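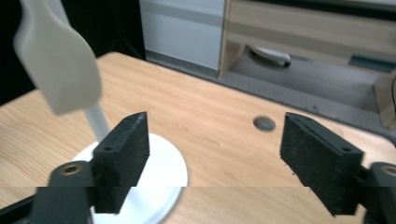 The gripper that wants its screws checked

Privon's pitch for its hand-held gripper is that it needs no looking after. You pick it up, you do the job by hand, and a robot arm somewhere learns to do the same. I spent a Tuesday at Zaltgate, where they keep 8 of the things going, and came away less sure.

Start with the fingers. Both are black pads on black brackets, and the pad faces are matt and grainy. Zaltgate's routine is to wipe them every morning and swap them after 200 hours, a number that came from Privon's sales sheet. I asked what it was based on. Nobody on the bench knew, and the sheet doesn't say.

Then there are the brackets. Each has a brass-coloured threaded insert, and inserts are where I'd look first on any tool that gets handled all day. Overtighten one and it can turn in its seat, after which the bracket is scrap. The Zaltgate manual gives this a single line. The bench has its own rule, written in biro inside the cover: stop when it bites, then leave it alone.

Setting the gap takes longer than promised. The fingers have to tilt in by the same amount, and the check is done over an ordinary wooden table with a desk lamp at one side. Open wide, close, open again, look. Plolberg, which sells a rival kit, includes a gauge for this. Privon sells one separately for £40, and Zaltgate has so far declined to buy it.

Mutiso, the software that reads the recordings, is meant to flag a crooked finger by itself. In March it passed a pair that the bench had already set aside as bent. They still check by eye.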